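Course Handout 6: Storage Locations and Stock Layout
Inventory and Stores Management, Unit 2
Hilwood Evening Program

Read this before the session and bring it with you. The worksheet at the end is due at the start of Unit 3.

1. What a storage location is

A storage location is any place that has its own address in the stock record. It can be a whole aisle, a shelf, a drawer or one bin. The test is simple. If a picker can be sent to it by its code alone, it is a location. If the picker has to search after getting there, the location is too large for what is kept in it.

Small stores often start with locations that are too large. "Shelf 4" works when Shelf 4 holds three kinds of item. When it holds thirty, the code tells the picker very little, and time goes into reading labels. The usual fix is to divide the shelf and add a level to the code, for example 4-B-02 for shelf 4, section B, bin 2.

Codes should run in the same direction everywhere in the building. Left to right and bottom to top is the most common choice. Avoid the letters I and O, which are easily read as numbers.

2. Fixed and open locations

In a fixed system, each item has one home and nothing else is kept there. Staff learn the homes quickly. The drawback is unused space, as a home must be large enough for the highest stock level even when the stock is low.

In an open system, incoming goods go to any free location that fits, and the record is updated at once. Space is used better, but the store depends fully on the record. If a put-away is not entered, the goods are lost until someone finds them by chance or at the next count.

Many stores use both. Fast-moving items have a fixed home near the packing bench, and reserve stock sits in open locations farther back. When the home runs low, it is refilled from reserve. The refill must be entered as a transfer between locations. It does not change total stock.

3. Small parts

Small parts cause more count errors than anything else in most stores. They are low in value, there are many of them, and similar types look alike. Three things help: separate containers, a standard issue quantity, and a label showing the item number in large print.

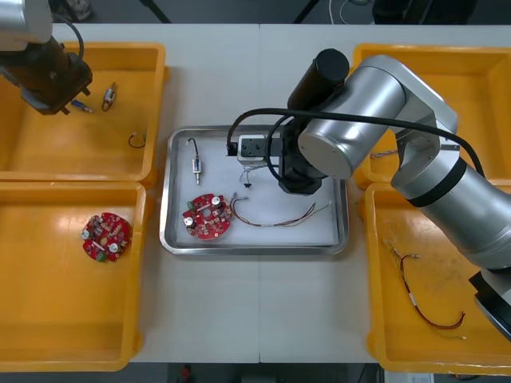 Containers for small parts should be chosen for the hand as much as for the shelf. A deep box holds more, but the last pieces are hard to reach and hard to see. A shallow bin with rounded corners and a raised rim, like the yellow one at the upper left, has no tight corners for pieces to lodge in, and two small cylindrical components lying in it can be told apart from above. Color may be used to mark a group of items, but the color should never be the only label. Bins get swapped, and a new order may arrive in a different color.

Do not mix two item numbers in one bin, even for a short time. If space is short, use a divider and give each side its own code.

4. Setting the refill point

The refill point is the quantity at which new stock is moved to the home location. It depends on how much is used during the time a refill takes, plus a margin.

Worked example. The Warholm store keeps a bracket in a home bin that holds 1000 pieces. Reserve stock is 2000 pieces. The packing bench uses 200 pieces a day, and a refill is done within one day of the request. The margin is set at one more day's use, which is another 200. The refill point is therefore 400.

When the bin reaches 400, a refill is requested. If the refill takes the full day, 200 pieces are left when it arrives, and there is room for 800. The transfer should be for 800 or fewer. Sending 1000 would overfill the bin, and the extra pieces would end up beside it with no location code.

If daily use rises to 400 and nothing else is changed, the bin will be empty just as the refill arrives, with no margin left. Refill points need to be reviewed whenever usage changes, and at least once a year. The Warholm store does its review in April, after the full count.

5. Counting

A full count covers every location in one go, normally with the store closed. A cycle count covers a few locations each day while work goes on. Fast-moving and high-value items are counted more often than the rest.

Whichever method is used:

The counter should not see the record quantity before counting.
No goods move in or out of a location during its count.
A difference is recounted by a second person before the record is changed.
The reason for the change is written down, even if the reason is "unknown."

Small parts can be counted by weight. Weigh a sample, work out the weight per piece, then weigh the full bin less the weight of the container. Use a large enough sample. An error in the weight of a single piece is repeated across the whole bin.

6. Worksheet

Draw a plan of any storage area you know, at home or at work. Give every location a code using the rules in section 1. Mark which locations are fixed and which are open.

Pick one item kept in a fixed location and work out its refill point. Show the daily use, the refill time and the margin you chose.

Find one place on your plan where two kinds of item share a container. Write two or three sentences on how you would separate them and what new codes you would need.

Bring the plan on paper. It will be used again in Unit 3 for the exercise on picking routes.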